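Chapter 7
Floors and Floor Coverings

After reading this chapter, you should be able to:
- name the main layers of a finished floor
- explain how carpet is rated for wear
- estimate the amount of covering needed for a simple room
- plan a layout before any material is cut

Key terms: subfloor, underlayment, pile, face weight, seam, transition strip

A floor gets more use than any other surface in a building. People walk on it, drag chairs over it, and spill things on it, and it is expected to look much the same after ten years as it did on the first day. Most complaints about floors come from choices made early – the wrong covering for the traffic, or a subfloor that was never checked for level.

This chapter follows one small job from start to finish. The Kandell Building is a two-story office block with a ground-floor room of 300 square feet. The owners want a covering that is quiet underfoot and can be repaired in sections. Their budget is 2 dollars per square foot for material, with a further 500 dollars set aside for preparing the subfloor. We will return to these figures in the exercises.

Carpet is the usual first thought for a room like this. It absorbs sound, hides small faults in the subfloor, and costs less to install than wood or stone. Its weak points are moisture and heavy rolling loads, which crush the pile. Tape is often used on a floor to mark out an area while a layout is being planned.

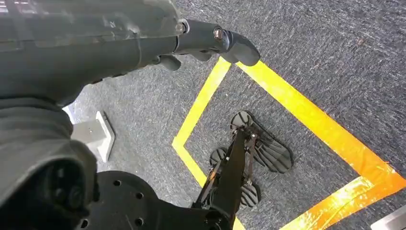 7.1 The Layers of a Floor

What we call "the floor" is usually three or more layers. At the bottom are the joists or the concrete slab. Over joists comes the subfloor, most often sheets of plywood 48 inches wide. Underlayment goes on next. It smooths out small bumps and may also block moisture or sound. The covering goes on last.

Each layer depends on the one under it. A loose subfloor panel will squeak through any carpet, and a ridge in the underlayment will show as a worn line within a few years. For this reason, installers check the layers from the bottom up and fix each one before moving on.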